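The Summer of the Slow Crystal

Catherine Swanson arrived at the Brelladik materials lab in April with a backpack, a new pair of safety glasses and a two-page plan for her undergraduate project. By the end of the first afternoon the plan was one page long. By the end of the month it was a sentence, and the sentence had a question mark in it.

She had come to grow crystals of a copper salt large enough to measure. On paper this is among the gentler things you can ask of a chemistry student. You dissolve, you warm, you filter, you wait. Her supervisor, Niall Moncrieff, has been waiting professionally for most of his career and is considered very good at it.

"Students think the work is the part where you're holding something," he told me, holding a coffee. "Most of it is leaving the thing alone."

Swanson left it alone. She left 300 milliliters of saturated solution alone in a cabinet for two weeks, and got a crust. She left another batch alone in a quieter cabinet and got a different crust, which Innes Semple, the lab's senior technician, described as "more of a crust, really." Semple has a drawer of failed crystals going back to before Swanson could read. He shows it to all the summer students, supposedly as encouragement.

A name on the door

The lab takes two undergraduates every year under a program called Olum, which everyone says is an acronym and which I could find no one willing to expand. The other student this time was Dougal Imrie, who had been assigned thin films and a coating instrument in Room 3002. Imrie got results in his first week. He was decent about it, in the sense that he only brought it up at lunch.

By midsummer Swanson had kept a notebook through 100 small trials, varying the cooling rate, the solvent and, during one low patch, the music. Her handwriting changes somewhere past the middle. The early entries have full sentences and a hopeful column headed "Observations." The later ones say things like "no" and "also no."

What finally helped was a chat with Fiona Farquharson, who runs the X-ray suite downstairs and has opinions about vibration. She came up, put her palm flat on the cabinet and asked what was on the other side of the wall. It was a vacuum pump. Swanson moved her jars down the hall and covered them with a cardboard box marked DO NOT, the rest of the message having been left to the reader's imagination.

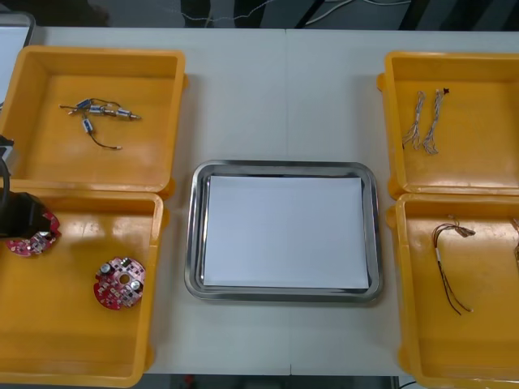

Presentation day

The students gave their talks in the seminar room at ten in the morning, to an audience made up of the group, several people from Farquharson's suite and a man who had come for the pastries and stayed through the questions. Imrie showed 24 minutes of slides in a slot meant for 15. Swanson showed one crystal, blue, a little lopsided, and long enough to pick up with tweezers without swearing.

Moncrieff asked whether she could do it again. She said she had started a second batch the evening before and would let him know in the fall. He wrote that down, looking more pleased than I had seen him all day.

Semple, meanwhile, has asked for the crusts. He says there's still room in the drawer.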